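20th December

Back in the dye shed after a fortnight away, and what a pleasure to find the Rancombe walnut vat still in good heart. I'd half expected a skin of mould on it. I gave it a good long stir, skimmed the bits off the top and left the lid propped open while I had my tea, and the smell is much better than it was in October.

Today was meant for the weld and the iron dip, the third go at the old lichen green that Pirkden want for their curtain lengths. I weighed out 285 g of dried weld for 100 g of test wool, which sounds greedy I know, but the last lot came out so thin and lemony that I thought I'd be generous. Simmered gently for an hour - never a proper boil, it goes brown and sulky - then left to sit. The iron went in at the very end, and I had the skeins out again after 18 minutes.

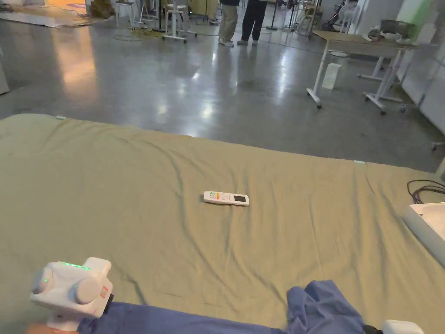
*Khaki-green cloth laid out, with the white remote on it.*

The wool is drying now on the rack by the window, and I do think we're nearly there. It's a touch yellower than the Skisska sample card, though that card has been in and out of so many pockets that I wouldn't swear to its colour any more. I'll look again in morning light before I say anything to Pirkden.

Alum is getting low. The Abdel Rahman order came to 2,895 g when I weighed it in, and a good half of that has gone on the blankets, so please don't start anything big without checking the tub first.

Still to do: rinse the second skein again (the water was still running yellow), label the jars on the bottom shelf, and find the lid for the small madder pot.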